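Pomimer Operations Forum > Automation > Fault Reports
Last updated: August
Print this page | E-mail this page

Drive insertion cell stopped with force fault

c_rutkowska
The Iltport cell halted on cycle 817 with an insertion force fault. The controller kept pushing for eight seconds after the limit was reached. The limit is set at 100 newtons; the log shows a peak of 159. The cell has been locked out pending review.
Cyprian Rutkowska, Iltport

w.galbraith
Thank you for the report. The Van Dusen office considers this a caddy alignment matter and proposes to restart at reduced speed.
Wilma Galbraith

c_rutkowska
I must disagree. Misalignment may explain the contact, but it does not explain the delay in stopping. A restart should wait until the stop response has been tested.

wullel_service
We support the second view. Please send the controller log and the firmware version. Reduced speed does not correct a late stop.

w.galbraith
Accepted. The restart request is withdrawn — the alignment check will proceed separately. 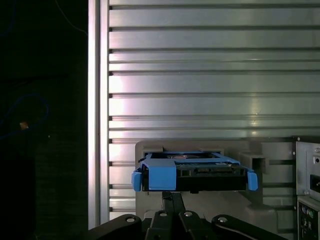
bay_tech4
May the fault be cleared from the panel so that the arm can be moved back?

wullel_service
Only after the log has been saved, as clearing the fault erases the force record. Then use manual mode at the lowest speed.

Related topics
Gripper finger wear limits
Lockout procedure for shared cells
Force sensor zeroing after a tool change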